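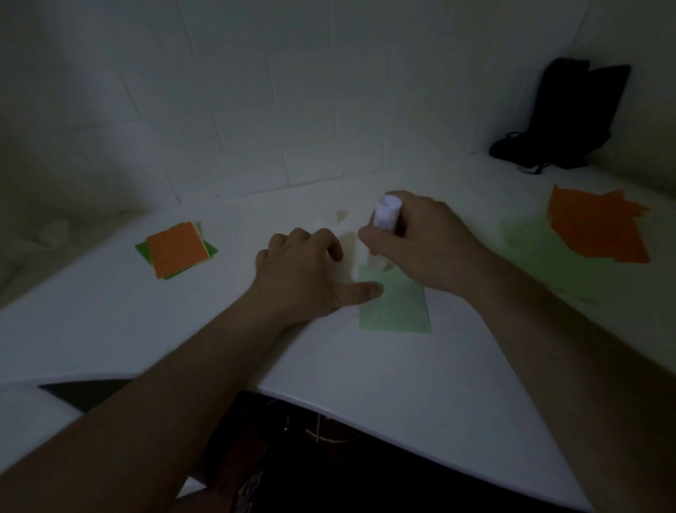
Nutsugah Paper Craft Set: data card

Contents
615 clips of people folding, gluing and sorting paper at a table. Each clip covers one sitting or part of one. Materials are square origami paper in several colours, offcuts and glue sticks. Scissors appear in almost 90 clips.

Activity labels
fold: a sheet is creased or a crease is pressed down
glue: a glue stick is in contact with paper
stack: squares are piled or squared up
scrap: offcuts are moved aside or gathered
idle: hands at rest, or off the table
Labels may overlap. Holding a fold down with one hand while gluing with the other is labelled glue only, unless a new crease is made.

Object labels
Paper is labelled by state: square, folded, scrap. Colour is a separate field and uses plain names (orange, bright green, light green, cream). Two greens are kept apart where the annotator could tell them apart; otherwise the value is green. Tissues are labelled other, never paper.

Known problems
Pale sheets on white tabletops have weak edges in low light. Outlines for these were drawn by 3 annotators and the middle one kept.
Scrap piles are outlined as one object. Single scraps are not separated.
Glue stick caps were not labelled before version 4.

Changes in version 4
Caps added. Label "tear" merged into "scrap". Duplicate clips from July removed.

Contacts
Labels: Leokadia Borkowska
Files and checksums: Chi-keung Fang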